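Tusthorpe Robotics Newsletter
Jun 18, 2018

Planning next year's hand grippers

We have a budget round coming up, and for once I've been looking forward to it! The household handling project has got to the stage where we know what we like using, what wears out and what we keep borrowing from each other, so the equipment list almost wrote itself. I'm putting it in the newsletter before it goes into the spreadsheet so that people at Tusthorpe and Statby can tell me what I've missed while there is still time to add a line.

The big item is more Midamano grippers. We want eight in working order by January, four at each site, and at the moment we have one. Those of you who have only met the Midamano on the bench should take it out for an afternoon, because it is a different thing altogether in someone's home. You hold the ribbed grey housing in your hand, the linkage opens and closes the jaws in front of you, and within a few minutes you stop thinking about the tool and start thinking about the sock or the tea towel. The recordings then go to Nilton Apaza, who lines them up for the arm to learn from.

Soft things are where I'd like to see the money go. We have plenty of recordings of mugs and boxes. Fabric is much harder, dark fabric harder again, and a thin piece of it lying on a bedspread asks a lot of the fingers: you have to come in low, get hold of the cloth and leave the cover underneath where it is.
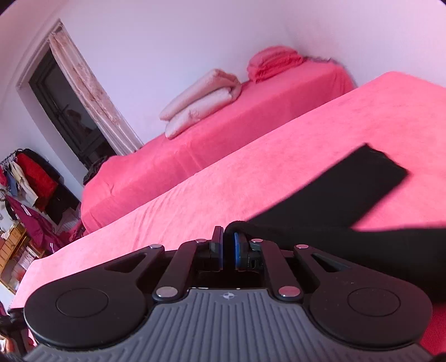
A floor-standing arm in a bedroom would need a trolley, a mains lead, a safety sheet and two people to get it up the stairs, and we'd spend the morning moving furniture. With a hand gripper you go where the work is. You can lean over a bed, turn round and do the chest of drawers, then carry on down the landing if the household is happy for you to. I did wonder whether we should put the whole sum towards a second arm instead (I love the arm, as everyone knows) but we'd have two arms and very little for them to learn from. The hand grippers first, then, and the arm can wait a year.

The price we've been quoted by MacLeod is £355 for each gripper, with the blue finger pads fitted and a carry case included. We need seven more to bring us up to eight, so the sum is £2,485 before we add anything else. MacLeod will hold that price until the end of January if we order all seven together. If we split the order across two budget years the price has to be quoted again, and I would much prefer to do it in one go.

Then there are the bits that go with them. I've been caught out by this before, when we bought a lovely sensor and had no cable that fitted it, so this time the small parts are going on the same order form:

Spare finger pads, two sets for each gripper. They get handled constantly, they pick up fluff, and fresh pads make it far easier to compare one site with the other.

Pivot pins for the linkage. One bag of spares at each site will do, and I'd like it kept with the tools and not in my desk drawer.

Memory cards, labelled before they leave the building. Please let us buy a proper stack of these! Swapping cards at the kitchen table is fine when there are plenty, and miserable when the last one is full halfway through a bedroom.

A roll of the soft lining we use in the cases, which Statby has already run out of.

I'd also like to set aside a modest amount for the things we practise on. Gloves, scarves, tights, pillowcases, odd strips of jersey. Most of it can come from the charity shop and some from our own cupboards, but the fabric wears with use and needs replacing, and a frayed end behaves quite differently from a neat hem. Both are worth having. If you are clearing out a wardrobe this summer, think of us, and don't bother ironing anything.

The other cost is time, and it never looks very exciting in a budget. A home session takes a full morning once you've allowed for travel, saying hello, agreeing which rooms we're using and copying the files afterwards. Statby have been putting the copying down as a separate task, and I think we should all do the same. It makes the plan look longer on paper, but it's the plan we will really be working to, and I'm keen that the person holding the gripper isn't also the one sitting up in the evening with a card reader.

For rooms, bedrooms and kitchens go first on the list. I'm especially fond of bedrooms for cloth work because a bed gives you a wide, soft surface at a good height, and the colours and textures change completely from one home to the next. Velvety spreads, ribbed blankets, duvets with buttons, pillows with frills. You can't order that from a catalogue, and we'd never have the storage for it if you could.
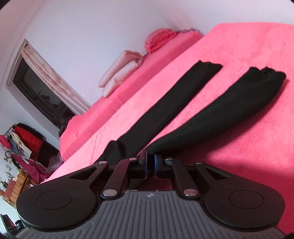
What we need from each site

Before I send the order in, could each site let me have a short note covering the following. A few lines will do.

Who will be using the grippers regularly, and whether they are left-handed or right-handed. The Midamano can be held in either hand, but the cases can be set out to suit.

Where the kit will live. It wants a dry cupboard with a socket close by, and somebody who knows where the key is.

Which homes you hope to visit, and which rooms. Initials are enough at this stage, and please ask the household before you put them down.

Anything on your present gripper that feels stiff or slack. Nilton is going to talk to MacLeod about servicing, and he'd like to go in with a proper list.

Trying one out

If you haven't used a Midamano yet, come and have a go in the Tusthorpe workshop. We'll have it out with a blanket and a basket of clothes, and I can promise you'll want to keep going long after you meant to stop (I missed my bus last time). It's a very good way of finding out what you'd want in the case before we commit to buying seven more, and every comment goes on the list for the order.

Send your site notes to Nilton, with "gripper order" in the subject line so that he can find them.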